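Notes for the unit on learning from demonstration, Feb 7, 2019

Welcome back, everybody! Last time we got as far as the idea that a robot can learn a chore by copying a person, and I promised we would look at how that plays out when the chore is something as plain as putting a bottle in the trash. I like this task a great deal (my students will tell you I bring it up far too often), partly because it sounds so easy and then keeps handing you little surprises.

The method we follow is the one from the Skenura project, which is ordinary behavior cloning with one change. The policy looks through a camera at the robot's head and predicts a short run of arm and hand positions, 14 steps at a time, before it looks again. The training set was 300 demonstrations, all steered by a person, and each one ends with the hand open and the arm back out of the basket.
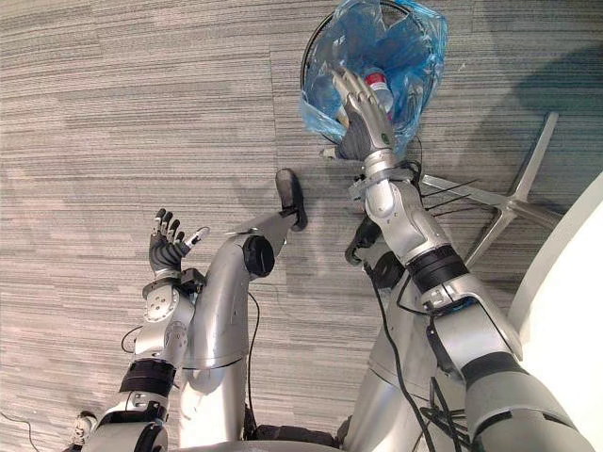
The hard part, and please put a star next to this in your notes, is deciding when to let go. While the hand is still outside, a small error in reach costs you very little, and the policy has time to fix it on the next look. Once the fingers are past the rim, the arm hides a good deal of what the camera would like to see, and a thin plastic liner folds differently every single time. A clear bottle doesn't help much either! So the Skenura group labeled the release moment by hand in every demonstration and gave those steps extra weight in the loss.

Did it pay off? They ran 50 trials with the plain version and got 60 percent into the basket, and the weighted version did better, though I'd rather you work out how much better from the results table in the reader before we talk it over. Look at the failures too, please. Most of them were early releases, with the bottle tipping off the rim, and only a few came from a poor grasp.

For next time, read the Stonmont chapter on action chunking, and write me a paragraph on what you would expect if the 14 steps were cut in half. Guesses are very welcome, so long as you tell me how you got there.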